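Runditz shoppers get a straight answer on what "natural" means

27 February 2018

If you have ever stood in the cereal aisle turning a box over and over, wondering what on earth "made with natural goodness" is meant to tell you, you will be pleased to hear that the Runditz Food Co-op has been wondering the same thing, and has decided to do something about it. From this week, the store on the corner opposite the library has new shelf cards beside 81 of its packaged foods, written in everyday words and put up where you can read them without crouching or finding your glasses.

The cards are the work of Hywel Bellis, who looks after the dry goods side of the shop and has been answering questions about labels for longer than he cares to remember. Each one says in a sentence or two what the claim on the front of the packet covers, and what it leaves out. A jar of pasta sauce that says "no added sugar", for instance, gets a card explaining that the sauce may still be quite sweet from concentrated fruit juice, and showing how many grams of sugar you would eat in an ordinary serving.

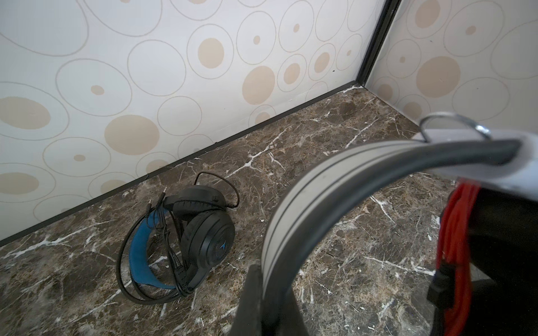 "People come in wanting to do the right thing by their families, and they're met with a wall of cheerful promises," Hywel told us over a cup of rosehip tea. "I don't want to scare anyone off their favourite biscuits. I buy the biscuits too. I'd just like us all to know what we're buying, and then we can go home and enjoy it."

The idea grew out of a survey the co-op ran among its members last May. Shoppers were given a list of 26 phrases commonly found on food packaging and asked to write down what they thought each one meant. There was good agreement on only 13 of them. "Multigrain" caused a great deal of muddle, with many people taking it to mean wholegrain, when it simply means that more than one grain has been used and every one of them may well have been refined. "Lightly flavoured" got such a wonderful spread of answers that Hywel has kept the whole lot in a folder behind the counter, and he will show you if you ask nicely.

Among the first products to get a card were the Bonesano broth cubes, which a lot of members buy through the winter, and the Emero range of fruit bars, which go into more lunch boxes around here than just about anything else. The broth card talks about salt, and suggests making the broth up a little weaker than the packet tells you to if you are watching your blood pressure. The fruit bar card compares one bar with a fresh apple, and we must say the apple comes out of it rather well! 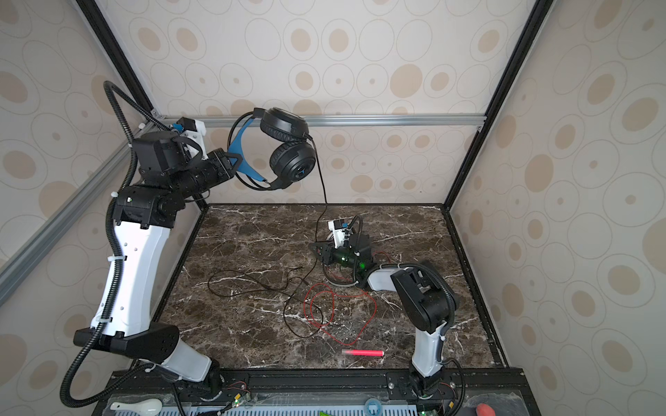 Not every item in the shop will have a card, and some never will need one. Loose oats, dried beans, rice and the rest of the bulk bins are staying just as they are, with their handwritten names and prices. Hywel says he would sooner have a small number of cards that are right than a great many done in a hurry, and he rewrites them whenever a maker changes a recipe, which happens more often than you might think.

To go along with the cards, the co-op is putting on a series of label-reading evenings led by Guangming Cao, a dietitian who runs the small Cai nutrition practice upstairs from the bakery. Almost 44 people have put their names down for the first one already, and a second has been added so that the room doesn't get too crowded. You are asked to bring along one packet from your own pantry – anything at all, and there is no need to be shy about it – and the group will work through the ingredients list together.

Guangming's advice for beginners is to leave the front of the packet alone to start with and go straight to the back. Ingredients are listed in order of weight, so the first few names will tell you most of what you need to know. After that, she likes people to look at the serving size and ask themselves whether it is a serving they would recognise. A bag of chips that calls itself three servings has often been one serving by the time the movie is over, and she includes her own household in that. 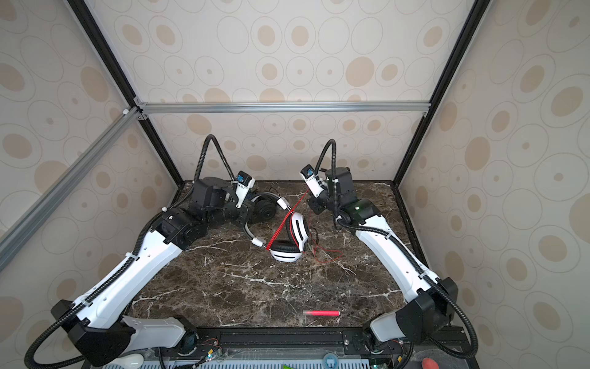 White robot arms above a dark marble tabletop.

The evenings are free to members, and visitors are welcome for a gold coin donation, with tea and seed cake to follow. Names can be left at the front counter, where you will also find printed copies of the cards to take home. If there is a word or phrase on a packet that has been bothering you, pop it in the box beside the till and Hywel will add it to his list.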